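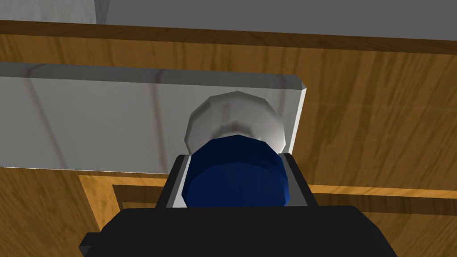
Why do people still write letters by hand? Mostly because somebody once wrote one to them, and they never forgot how it felt to find it in the mailbox.

14 comments
20 shares

I got my first real letter when I was eight, from my great-aunt Emília Jurčo, who lived up in Nostcombe and wrote the way she talked, which is to say without stopping for breath. She told me about her tomatoes, her bad knee, a neighbor's goat, and a movie she had walked out of (she never did say which one, and I've wondered ever since). I must have read it a dozen times. I still have it, tucked into an old cookbook with the page on dumplings.

Now, I'm not going to tell you to throw your phone in the lake. I text my kids every day and I love it, especially the pictures of the dog! But I do think we gave up letters a little too easily, and I think we could have some of them back without much trouble.

A letter lets you ramble. You can start out on the weather and wind up, a page and a half later, telling someone you're sorry about what you said at Thanksgiving, and you'd never have gotten there in a text with those three little dots blinking at you. My friend Oldřich Matoušek and I patched up a very silly quarrel that way in February. His letter took four pages to get around to it, and mine took five, and by then neither of us could remember who had been supposed to bring the folding chairs.

People tell me they don't have the time, or their handwriting is terrible, or they wouldn't know what to say. Well, mine is terrible too, and Oldřich says he reads it with a magnifying glass and a cup of coffee. As for what to say, tell them what you had for lunch. Tell them what's blooming, or that nothing is. The person on the other end is so pleased to see your name in the corner of the envelope that you could copy out the grocery list and be forgiven.

I keep a box of plain cards by the toaster these days, with stamps already on the envelopes, and I write one while the coffee drips. Some mornings it's only 3 lines. I owe one to my cousin Maximiliano, who has just moved and hates his new kitchen, and I mean to hear all about it.

1054 views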